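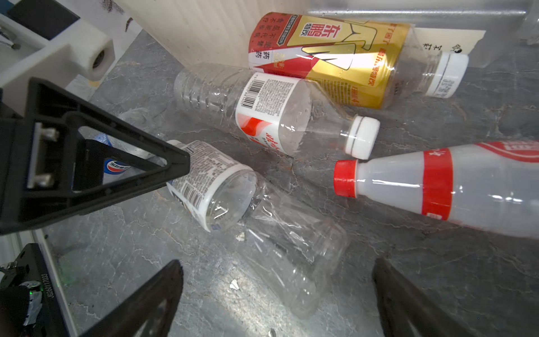
According to Mbali Rampersad, the first thing that changed on her line was the talking. Sorters used to stand shoulder to shoulder and call out problem items to each other; with a gripper cell between every pair of stations, they now log them on a screen.

Unit 4: Task change in bottle sorting

Background. The Clakow plant takes in mixed empty drink bottles. Before automation, 34 sorters per shift picked by hand. After the cells were installed in September, 19 remained at sorting stations and the others moved to baling, maintenance or cell supervision. Job titles changed later than the work did.

4.1 What makes the pick hard
Clear plastic gives weak edges to a vision system. Labels help, but a label covers only part of a bottle and may be torn or turned away. Bottles lie across one another at all angles. A crushed bottle has no standard width, so the grip opening cannot be set from a product table. Caps left on are a different plastic from the body and are handled downstream.

4.2 What the operator does now
Clears failed picks from the cell. Labels uncertain items for retraining. Decides when to stop the cell. The last task carries the most responsibility and had the least training time in the Clakow plan.

4.3 Workload
One supervisor covers three cells. In the first month the log held 531 stops, more than 300 of them cleared without a tool. Nair's reading is that short stops are tiring out of proportion to their length, as they break up any other task. Ramasamy disagrees and puts the strain down to walking distance.

For discussion: Should stop decisions be paid at the old sorter grade? Compare with the Motley case in Unit 3.

Reading: Gowda, course reader, section on job redesign.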